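**Fliltance two-arm tabletop cell**
Sold by Treloar. Reviewed after the open day, Sunday, July 16, 2023.

| | |
|---|---|
| Arms | 2, side mounted |
| Lead time quoted | 40 working days |
| Simulator license | 100 seats, first year only |
| Listed by us as | 1492-F |
| Status | Not stocked, order on request |

We list the Fliltance because customers keep asking for it. Bradley Inskip and I drove to Treloar's open day in Fillden to find out if we should do more than list it. I'm still not sure.

Most of the day was simulator. Treloar's man, Lionel Whitlock, ran the cell on a big screen for the whole morning and was open about that. The sales sheet says "demonstrated handling of small loose parts." It does not say demonstrated where.
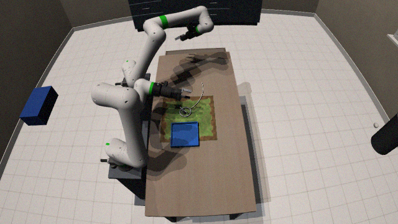
Small parts are what our customers would buy this for, mostly cable ends, washers and gaskets. Treloar's claim is that a job set up in the simulator moves to the real cell with little rework. I would want to see that on a bad part. The little ring on the green mat, with its thin curved strand running out over the bare wood, is a fair choice of problem, and the shallow blue tray is close by. A real strand drags and springs back, though, and I asked Lionel how stiff theirs was set. He said he would get back to me. Bradley asked for the drop rate and got the same reply.

The afternoon had a real cell behind a rail. It moved foam blocks. Nice and smooth, but foam blocks forgive a lot.

**What you get:** both arms with grippers, one controller, the simulator license. The table is extra. So is training, at 136 dollars an hour, and Treloar would not say how many hours a new operator needs.

**What we'd ask before ordering**

- A run on your own parts, on the real cell, with you in the room
- The price of the simulator after the first year
- Who carries spare fingers in this country (Kostik did until June)

Questions about this listing go to Jordan Crabtree at the parts desk. If you already run one of these on anything thinner than a pencil, please call him too.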